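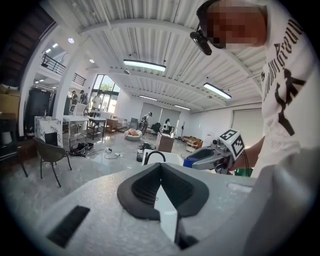 Two of the hand-held grippers, close up. The marker cube is the white box on top.

We spent March deciding between the Detora and the Katene, and I tried both for six days. They close about the same way in the hand. The Katene has the softer trigger, and after 1,000 grasps my thumb had an opinion on that. The Detora tracked better when I turned my wrist fast — I lost the pose 8 times with it and far more with the other.

Keegan Mudgway wore the head camera as well and found that the strap slides when he looks down. He has moved the battery to the back, and that helped some.

Noeline Maihi wants the Detora for the long runs. I would still pick the Katene for small parts like screws and bottle caps. We have ordered one more of each, and I'll post the cup results when they're in.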